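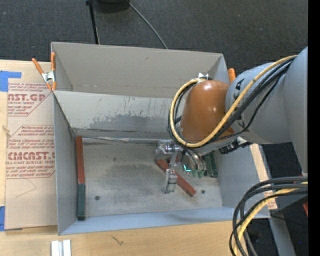
Caring for Feet and Ankles in Later Life
Session 2 handout: Looking at the skin and nails
Inskip Adult Learning, Health at Home course
Handout last revised 2019-07-28

Welcome back, everyone, and a special hello to those who joined us from the Rulinia group. I know the first session threw a great many bones and joints at you, so you'll be glad to hear that this week is much gentler and you can leave the diagram at home.

We are going to spend our time on the outside of the foot: skin, nails and the spaces between the toes. It sounds simple, and it is, but a good many foot troubles in older people show themselves here first, and a few quiet minutes with a decent lamp can catch them while they are still small.

When to look

Once a day is best for anybody with diabetes or poor circulation. For the rest of us, two or three times a week will do nicely. After a bath is a handy moment — the skin is soft and the socks are off already. If bending is hard, rest a hand mirror on the floor and hold the foot over it, or ask someone you trust.

What to look for

Colour. Compare one foot with the other. A patch that is redder, darker or paler than its neighbour is worth noting down, along with the day you noticed it.

Dryness and cracks. Heels are the usual place. A plain moisturiser rubbed in at night helps most people, but keep it away from the gaps between the toes, where damp skin breaks down easily.

Hard skin and corns. Please don't cut these yourself, and do be wary of the medicated corn plasters. They contain acid and can burn healthy skin, and they are quite wrong for anyone with diabetes.

Nails. Trim them to follow the shape of the toe, a little at a time, and smooth the corners with a file. Thick or yellow nails may be a fungal infection, which is slow to treat but rarely urgent.

When to ask for help

A blister or sore on a foot with reduced feeling should be seen by a professional promptly, even if it doesn't hurt (perhaps especially if it doesn't). The same goes for spreading redness, swelling, discharge, or a foot that has suddenly turned cold and pale. Don't wait for the next class to ask me about it!

For next time

Keep the foot diary on page 17 of your course booklet for one week, and bring along the pair of shoes you wear most, however tatty. We'll be checking them for fit, grip and worn heels. The Fludar room is ours again until September, when we move across the corridor to Trarnov, and there is tea from the start so do come a few minutes early if you'd like a chat.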